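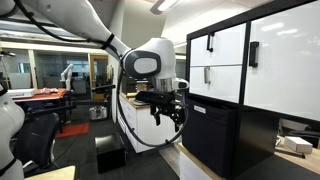
A Good Barber Should Be Allowed to Say No

I have had the same haircut for 10 years, and I want to defend the man who gave it to me. When I came to him the first time, I carried a page from a magazine. On the page was an actor with thick hair, combed back and shining. Alfredo Galang looked at the page, then he looked at my head, and he said, "No, this I will not do for you."

I was offended for the whole evening. My hair is thin at the front and it grows in two directions. With the actor's cut I would have needed half an hour and a lot of product each morning, and by lunch it would have fallen on my forehead anyway. Galang cut it short on the sides, left a little on top, and charged me the normal price.

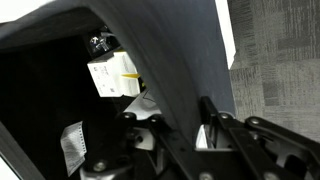 Calimlim, September

I write this now because the new salon on our street, Uvusel, has the opposite rule. There the customer chooses a style from a list on a screen, and the stylist must follow it. The list has 721 styles. My nephew chose one on Thursday and came home looking like his own grandfather in the wedding photograph. He was polite about it. He had paid for it, and he had also bought a jar of Rumau clay which the style needs.

People tell me that this is respect for the customer. I understand the argument. It is your head, and many of us remember a hairdresser who did not listen at all, who took off 6 inches when we had asked for two. 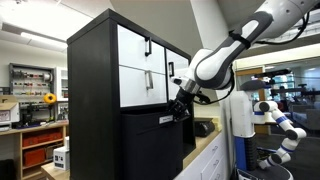
But to listen and to obey are different jobs. When I ask my doctor for a certain pill, I expect her to tell me if it is wrong for me, and I do not feel that she has insulted me. Why should I want less from the person who holds scissors near my ears?

Felicidad Buenaventura, who cut my wife's hair for years, used to ask three questions before she touched the comb: how do you wash it, how do you sleep, and do you wear a hat for work? Only after this would she look at the photo the customer had brought. Sometimes she gave it back with a smile and suggested something else. Some customers left. My wife stayed until Felicidad closed the shop, and she still has not found another person she trusts with her bangs.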